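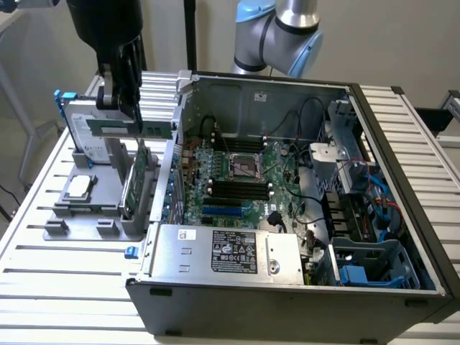
Setting up a parts fixture before you compare grippers

Most of the trouble in a gripper comparison comes from the parts being in a slightly different spot each time. Print a holder with one pocket or slot per part and leave it beside the computer case for every run. Ours takes a hard drive standing in the rear slot, a processor in a shallow pocket at the front, and a memory module upright in a narrow holder. A memory module lying flat is hard for any two fingers to get under, so store it on edge.

Choosing fingers

We tried two sets on the same arm, the stock fingers from Skuson and a softer pair from Felov. The Skuson fingers hold a thin circuit card level and don't let it rock. The Felov pair is kinder to a hard drive but gives a little when you push a card down, and the card goes in crooked. For expansion cards, use the stiff ones. For drives, either will do.

Clean the finger pads with a dry lint-free cloth before each session. Dust changes the grip more than you would expect.

Setting the grip force

Start low and go up in small steps until the card stops slipping when you tap it. Write the number down. Keep a separate setting for each part. Hold cards by the board edges and keep the fingers off the gold contacts.

Practice parts

Use an old motherboard and dead parts for the first week. Take the processor out of the case before any card work, and lower the arm slowly if the socket is open, as the contacts under there bend easily. Unplug the case from the wall and use a grounded mat or strap when you reach in.

Keeping the case still

Lay the case on its side with the panel off. On a slatted table, clamp stops against two sides so it can't creep. Check it every 54 runs, or whenever you bump the table.

Cables

Tie back loose loops before you start. A finger that hooks a data cable will drag it along, and the controller may not notice. The Hirvonen controller stopped on a snag every time we tried it. The Zimivau needed its force limit turned down first.

Keeping a log

Note the part, the fingers, the force and whether the part seated. A plain spreadsheet is fine. We have 525 rows so far, all with the same fixture.

Updated May 1, 2025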